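Community Kitchen and Meals Program, Anddale
Progress report to the Morris Fund, second quarter

Summary

We served 3,084 meals between April and the end of June, against a target of 2,700. Most of the increase came from the evening sitting, which we moved from 5:30 to 6 p.m. after parents told us the earlier time was hard to make from work. Spending is on budget except for refrigeration, covered below.

Meals and attendance

The program now has 142 registered households. Lunch numbers were flat until school let out and then climbed quickly. We ran short of hot food on two evenings in June and filled in with soup and bread. The cooks have since raised the standard batch size, and we have not run short again.

Delivery to homebound residents started in May on the Plarnow side of town. It is a small route – 3 stops to begin with – and takes under an hour. We would like to add the apartments on the north end before winter, but that depends on finding a second driver.

Tableware

We finished the switch away from disposable cups and plates in May. The new cups are plastic, and blue was the color picked for the dining room. Breakage is no longer a cost, and our trash pickup has gone from two a week to one. Dishwashing takes longer than planned, so one kitchen shift was extended by 30 minutes.

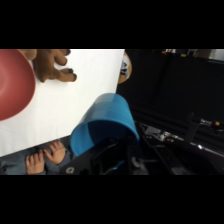 Refrigeration

The walk-in cooler failed in the last week of May. Distico repaired the compressor the next morning, but we had to throw out dairy and some cooked chicken. The repair and the lost food together came to around $800, which we paid out of the equipment line. That line is now nearly used up. The technician expects the compressor to last another year at most.

Plans for next quarter

Train two more people in food safety so that every shift is covered.
Get written quotes for a replacement cooler.
Survey households on menu choices and serving times.
Decide on the second delivery route by the end of September.

Request

We ask the Fund to let us move the unspent printing money to the equipment line. The total grant would stay the same. A revised budget sheet is attached.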